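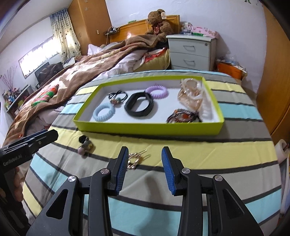
Sleep and Screen Use Among First-Year Students at Lockyer Hall

1. Background

Lockyer Hall houses first-year students in shared and single rooms. Our group wanted to find out whether students who use a phone in bed go to sleep later than those who don't. A survey at Mosness College had found a small difference, but it only covered weeknights.

2. Method

We asked residents to keep a sleep diary for five weeks, ending in February. Each morning they wrote down when they got into bed, when they put the phone away and when they woke up. Wrist trackers were optional, and we used their readings only to check the diary times. 67 residents signed up. Diaries with more than 5 missing nights in a row were left out.
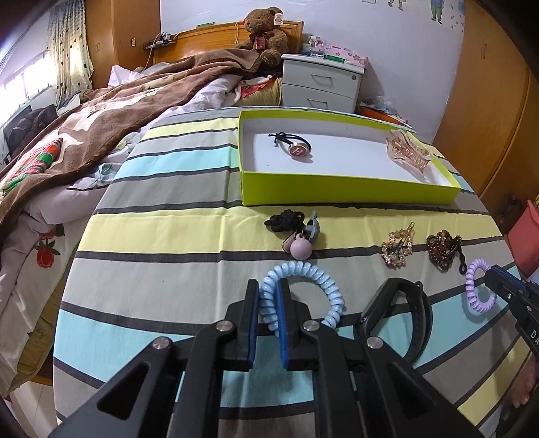
Figure 1. Watch band and hair tie on a striped sheet.

3. Results

The diaries gave us 819 usable nights. On nights with phone use in bed, students fell asleep later by their own account. Wake times hardly changed on class days, so those nights were shorter. On weekends the students slept in and most of the difference went away.

Tracker times and diary times did not always match. Several students wrote down the time they turned off the light, and their trackers put sleep a good deal later. We kept the diary time in these cases.

4. Problems

Everyone knew what we were studying, which may have changed their habits. We also forgot to ask about naps until the second week. Room type was recorded but the single-room group was too small to compare.

5. Next steps

We would like to repeat the diary in the fall, with naps included from the first day.

Last updated: March 3, 2023
Contact the Lockyer Hall project group | Copyright Mosness College | Back to top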